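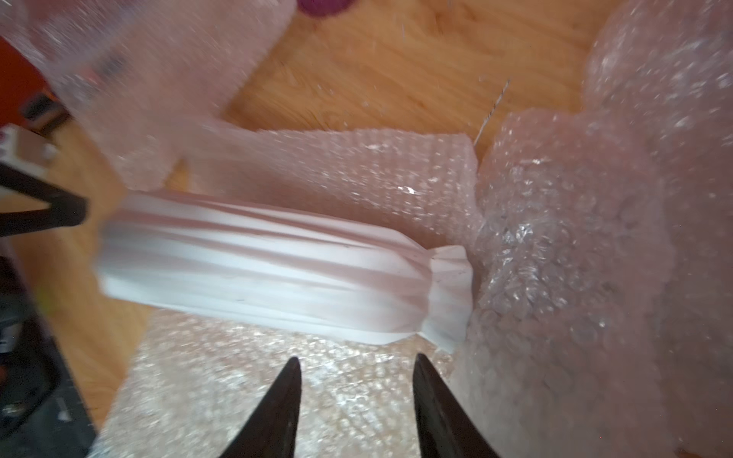
Old boys' adventure serial back in print at Unstead

Readers who grew up with a torch under the blankets will be so pleased to hear that The Kimer Flyers, the much-loved run of airship stories for young people, is coming back to the shops this September, starting with the first 2 books in one fat volume (and with the old chapter titles left just as they were!).

The new edition comes from Peeters, the small Unstead press, and runs to 12 chapters with a fresh introduction by Koen Postma. 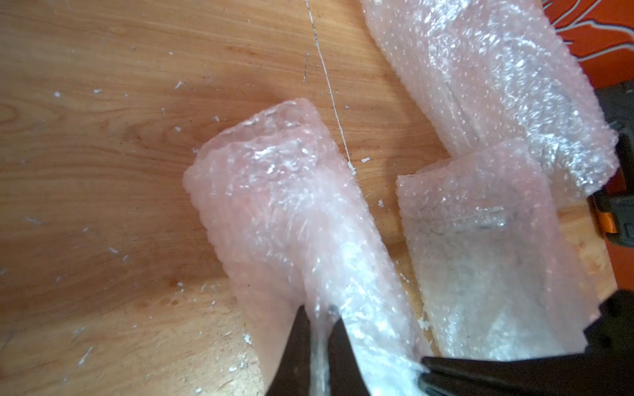 Roel Segers wrote in to say that he read the castaway chapter until the cover came off, and that he hopes the storm at sea hasn't been trimmed for modern tastes. It hasn't, we are glad to report, and the mad inventor Prulter still gets his long speech in the engine room.

Copies can be ordered from the press or at the library desk.
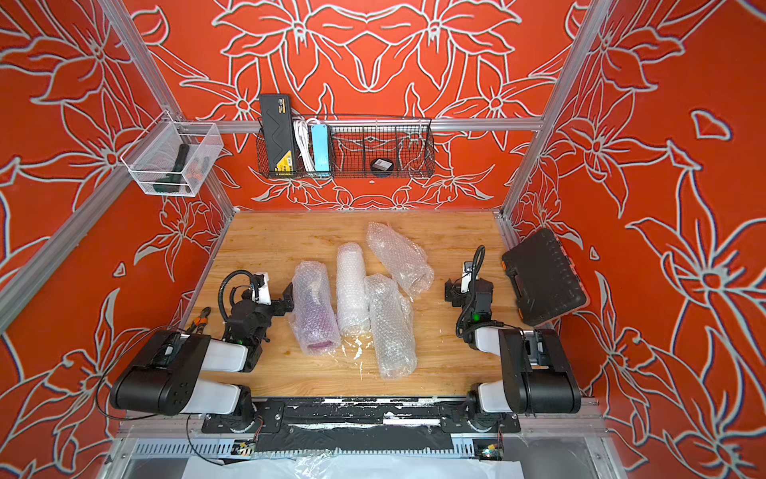

Worktable with floral panels.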